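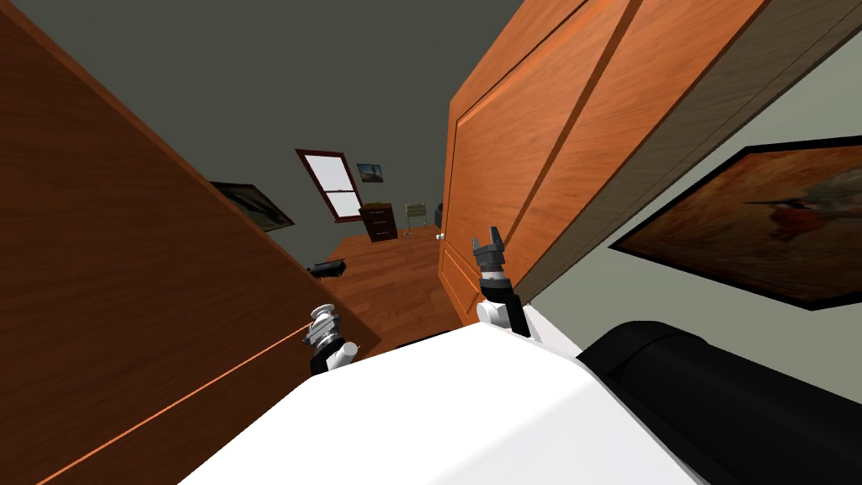
Seit Anfang der Woche sammle ich wieder Beispiele für Sastuta, das Lernsystem, mit dem unser Roboter durch Wohnungen kommen soll. Diesmal geht es um Türen. Genauer gesagt um den Teil, in dem der Roboter zwischen zwei großen Holzflächen steht, beide Arme nach vorn, und vor ihm liegt ein Zimmer mit Dielenboden.

Wir machen das alles in der Simulation. Luuk Dierckx hat die Räume gebaut, ich steuere die Arme mit zwei Handcontrollern und speichere jeden Durchlauf ab. Ein Durchlauf dauert bei mir 5 Minuten, wenn ich mich nicht verfahre. Bis Dezember wollen wir 800 Stück haben. Im Moment sind es fast 4 am Vormittag und nachmittags weniger.

Schwierig ist der Türknauf. Er ist klein und weiß und sitzt an der hinteren Kante, und aus der Sicht des Roboters wird das Türblatt oft so schräg, dass man Abstände schlecht schätzt. Ich habe mir angewöhnt, den Greifer offen zu lassen und erst zu schließen, wenn ich den Knauf von der Seite sehe. Wilma De Smet macht es anders, sie fährt früher zu und korrigiert dann. Beide Varianten kommen in den Datensatz – das System soll ja nicht nur meine Handschrift lernen.

Fehlversuche behalte ich inzwischen auch. Früher habe ich sie gelöscht, das war schade um die Zeit. Jetzt bekommen sie ein Etikett und einen Satz dazu, zum Beispiel »linker Arm zu tief« oder »Kante gestreift«. Das Etikettieren ist der langweiligste Teil, dafür kann man es mit Kaffee machen.

Was noch fehlt, sind andere Lichtverhältnisse und mehr Kleinkram auf dem Boden. Luuk will die Möbel bei jedem Start zufällig verschieben lassen. Bis das läuft, nehme ich weiter in diesem Raum auf.

12 Mal geteilt · 5 Kommentare

Kontakt | © 2021 | Nach oben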